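4. Mise en service de l'adoucisseur Jendasis

Avant de commencer

Le dépliant livré avec l'appareil promet une installation « en une pause café ». Prévoyez la matinée, surtout si votre arrivée d'eau passe derrière un meuble. La présente section reprend la procédure telle qu'elle se pratique à l'atelier de Flunatville, où l'on a cessé de croire le dépliant.

Mesurez d'abord la dureté de votre eau. Les bandelettes fournies donnent une couleur entre deux couleurs, que chacun lit à son avantage. Demandez plutôt la valeur à votre distributeur d'eau et notez-la au dos du capot.

4.1 Raccordement

1. Fermez le robinet d'arrêt général et ouvrez le point d'eau le plus bas du logement. Laissez couler jusqu'au dernier filet.

2. Posez le by-pass sur l'arrivée, flèche dans le sens du débit. La flèche est moulée en creux, noir sur noir : passez le doigt dessus.

3. Vissez les deux flexibles à la main, puis un quart de tour à la clé. Le joint « auto-étanche » ne l'est qu'à condition d'être propre.

4. Branchez le tuyau d'évacuation sur un siphon, avec une rupture de charge. Ne l'enfoncez pas dans la canalisation.

ATTENTION : n'ouvrez pas l'eau tant que le by-pass n'est pas en position « isolé ». Le voyant vert du boîtier indique que l'appareil est alimenté, il ne dit rien de l'étanchéité.

4.2 Remplissage du bac à sel

5. Versez 4 litres d'eau dans le bac, puis le sel en pastilles jusqu'au repère. Le sel « premium » de la marque coûte plus cher ; nous n'avons relevé aucune différence avec un sel ordinaire pour adoucisseur.

6. Refermez le couvercle sans forcer. S'il résiste, le flotteur est de travers.

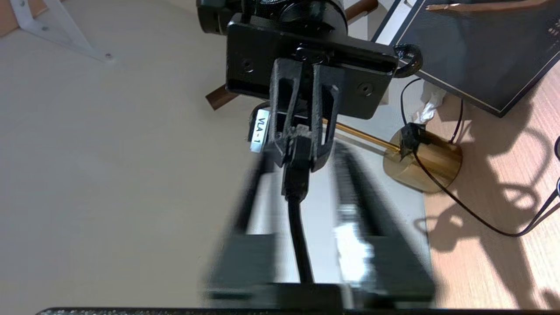
Tươi Vũ : chez moi le flotteur s'est remis de travers deux fois après l'étape 6, couvercle fermé correctement. J'ai fini par raccourcir la tige d'un cran et il n'a plus bougé. Le manuel devrait le dire.

Réponse de la rédaction : le cran est réglable sur les modèles à bac haut seulement. Sur les autres, la tige est d'une pièce et la couper annule la garantie, du moins ce qu'il en reste une fois lues les exclusions.

4.3 Réglage de la tête de commande

7. Appuyez 6 secondes sur la touche centrale. L'écran affiche l'heure ; réglez-la, même si l'appareil prétend la connaître.

8. Saisissez la dureté. Le mode « intelligent » propose une valeur d'usine identique pour tout le monde. Remplacez-la par la vôtre.

9. Programmez la régénération de nuit, à une heure où personne ne tire d'eau.

10. Ouvrez lentement le by-pass, purgez l'air par un robinet d'eau froide, puis lancez une régénération manuelle.

Note : l'écran peut afficher le code 64 au premier cycle. La notice d'origine parle d'un « message de courtoisie ». Le service technique de Tullanholm y voit un défaut de position de vanne. Coupez le courant, attendez, relancez. Si le code revient, appelez.

4.4 Contrôle

Revenez le lendemain avec un papier absorbant et passez-le sous chaque raccord. Vérifiez ensuite le niveau de sel après une semaine, puis tous les mois. L'économie de savon annoncée sur l'emballage n'a pas été vérifiée par nos soins et ne figure donc pas dans ce guide.

Pièces de rechange : voir section 7. Le joint de by-pass porte la référence 200.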